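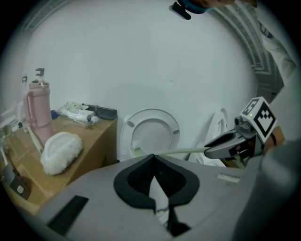 Ceiling molding and white wall, Inberg office.

Fixed Broadband Tariff Set: Data Card

11 April 2026 | By the Cluramon Data Desk

Filed under: Open Data, Broadband, Consumer Prices

Summary

The Fixed Broadband Tariff Set records the advertised price of home internet plans sold in the Skamberg service area. Each row is one plan, as offered by one provider in one district on one collection day. The set is maintained by the Cluramon Data Desk in Inberg and is intended for researchers, consumer groups and local government staff who need to compare plan prices over time.

Mobile plans, business lines and satellite services are excluded. Bundles that include television or a home telephone are included only where the provider also publishes a price for the internet portion alone.

Contents

The release consists of comma-separated text files in UTF-8 encoding. Column names are in lower case with underscores.

plans.csv: one row per plan, district and collection day
providers.csv: provider codes and trading names
districts.csv: the 4 districts covered, with boundary notes
fees.csv: installation, equipment rental and early exit charges
changes.csv: corrections made after publication
codes.csv: permitted values for all coded columns

Main fields in plans.csv

plan_id: a stable code assigned by the Data Desk. A plan keeps its code when only its price changes. A change in speed or contract length creates a new code.

price_intro: the monthly price during any promotional period, including tax.

price_standard: the monthly price after the promotional period ends, including tax. Where a provider does not publish this figure, the field is left blank. It is never estimated.

speed_down and speed_up: advertised speeds in megabits per second. These are the figures printed in the offer and should not be read as measured performance.

contract_months: minimum term. A value of 0 means that the customer may leave at any time with the notice stated in the offer.

data_cap: monthly allowance in gigabytes. A blank field means that the plan is sold as unlimited. The lowest published cap in the current release is 500 GB.

Collection

Prices are copied from public offer pages and printed rate sheets. Two members of staff enter each plan separately, and any difference between the entries is settled by returning to the source. Offers shown only to existing customers, or only after a credit check, are outside the scope of the set.

The address list used to request offers was drawn up by Adebisi, the contractor for the first round, and was revised in November to include new housing in the northern district. Prices from before and after that revision may be compared at plan level, but district averages should be treated with caution.

Known limitations

The set does not show how many households subscribe to each plan. An average calculated from plans.csv gives equal weight to a plan with many customers and a plan with very few.

Promotional gift cards and account credits are listed in fees.csv as text and are not deducted from any price. Users who wish to include them will need to choose their own method of spreading the value over the contract.

Two small providers in the eastern district publish prices without tax. Their prices have been adjusted using the rate in force on the collection day, and the affected rows carry the value T in the column price_flag.

Updates and corrections

A new release is issued every 6 months. Errors reported within 90 days of a release are corrected in place and entered in changes.csv. Later reports are addressed in the following release. Reports should give the plan_id, the collection day and a copy of the source.

Terms of use

The files may be copied, adapted and redistributed, including for commercial purposes, provided that the Cluramon Data Desk is credited and any changes are stated. Provider trading names remain the property of their owners.

Related items

Skamberg Line Rental Charges: Data Card
Early Exit Fees: Notes on Coding
District Boundary File, Revised
How to Cite Cluramon Releases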